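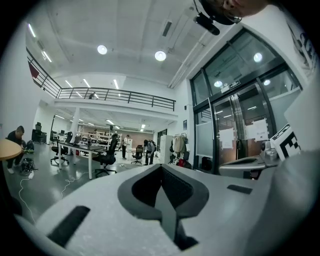

Does a hand-held gripper need the same checks as a powered arm before someone takes it out on the floor?
Mostly the same ones: fingers tight, marker blocks clean, battery seated. The emergency stop test is left out.

2 min read

Stikbridge handling group, minutes of 5 May 2019

Present: Edgardo Sarmiento (chair), Gitau Rashidi (minutes), Plosby site staff. Apologies from Yilma.

1. Last minutes
Agreed, with one spelling corrected.

2. Working rules, draft 3
Cables. Gitau asked that cables crossing a walkway be taped or covered before any session starts. Agreed. Bags to go under a desk or against a wall.

Session length. Edgardo proposed 45 minutes, then a break of 10. Plosby staff wanted an hour. Left at 45 for now, to be looked at again in June.

Doors. Glass doors to stay clear on both sides during sessions. Notices may stay up if they don't cover the handles.

3. Finger wear
Sendier parts are to be swapped after 1,000 grasps or when a crack is found, whichever comes first. Plosby has been going by eye. Gitau will send them the log sheet. There are 16 spare fingers in the store, and a further order was not agreed.

4. People in the room
Anyone walking through is to be told a session is on. Wording for the door sign still to be settled. Edgardo to draft.

5. Any other business
Yilma's question about charging overnight was held over.

Next meeting in June, room to be confirmed.

Contact: the minutes secretary, Stikbridge | © Stikbridge 2019 | Back to top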